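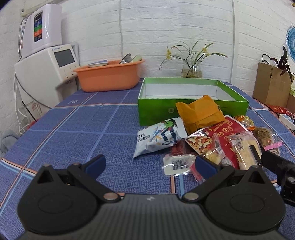

Blue woven tablecloth against a white brick-relief wall.

How to wash a woven tablecloth without wrecking it

Posted 30 Nov 2024 in Laundry and Linen

Most advice on washing table linen comes from people with something to sell you. The soap companies want you to use more soap. The stain remover companies want you to own six bottles. I've tried a fair bit of it on striped cotton cloths over the years, and a good half made no difference I could see. What follows is what I still do.

Before you start

You'll need ordinary laundry liquid, a soft brush, white vinegar, an old white towel and a tub big enough to hold the cloth. If the cloth is new, you'll also need some patience, as new dye is the thing most likely to cause grief.

Read the care label, but don't treat it as gospel. "Dry clean only" on plain cotton is often the maker covering itself. On wool, silk or anything with a backing I'd believe it. If there's no label at all, assume the cloth will shrink and stick to cold water.

Step 1: Test the colour

Wet a corner of the towel, press it hard on the darkest colour in the cloth and hold it there for a full minute. Do the same on any orange or red stripe. Those are the colours I trust least beside white.

If the towel comes up clean, carry on. If it picks up a tint, wash the cloth alone in cold water and don't let it sit. You may have read that soaking in salt or vinegar "sets" the dye. I tested this on two cloths cut from the same length of blue cotton, one soaked and one left alone, and they bled exactly as much as each other. Save your salt.

Step 2: Deal with the stains first

Scrape off anything solid with a butter knife. Then go by the type of stain:

Oil and butter: a drop of dish soap, worked in with a fingertip, left for 10 minutes.

Coffee and tea: cold water from the back of the cloth, then a little vinegar mixed with the same amount of water.

Red wine: blot, rinse cold, blot again. White wine on top is a waste of white wine.

Candle wax: freeze it, crack it off, then iron what's left between two sheets of plain paper on low.

Don't scrub a woven cloth. The brush is for hems only. Scrubbing the middle roughs up the threads, and you'll see a dull patch there long after the gravy has gone.

Step 3: Wash

Cold, gentle cycle, with half the liquid the bottle tells you to use. I did one load at full dose and one at half, and the only change was that the full dose needed a second rinse. Skip the fabric softener. It leaves a film, and the cloth stops soaking up spills, which is most of its job.

By hand, swish it for 5 minutes, drain, and rinse until the water runs clear. Press the water out. Wringing pulls the stripes crooked, and they're a pain to get straight again.

Step 4: Dry

Fold it over a line in the shade, with the weight spread evenly on both sides. Full sun will fade a blue cloth in one summer. The dryer is where most of the shrinking happens, whatever the "pre-shrunk" sticker says. If you must use it, take the cloth out while it's still damp.

Before it dries fully, lay it on a table and pull it square by the corners. Use the stripes as your guide.

Step 5: Iron, or don't

Iron from the wrong side while it's damp. Or smooth it with your hands and put it on the table as is. A heavy weave drops most of its creases overnight, and dinner guests aren't checking.

What about starch and stain guard sprays?

Starch is fine for a special dinner and pointless the rest of the year. Wash it out before storing. As for the sprays, I have yet to find one that lasted past the third wash, and the tins are not cheap. I'd put the money towards a second cloth.

Storing it

Roll it around a cardboard tube, or fold it along different lines each time. Mine went into a drawer one February with damp hems and came out spotted with mildew, so make sure it's bone dry.

Filed under: cotton, stains, table linen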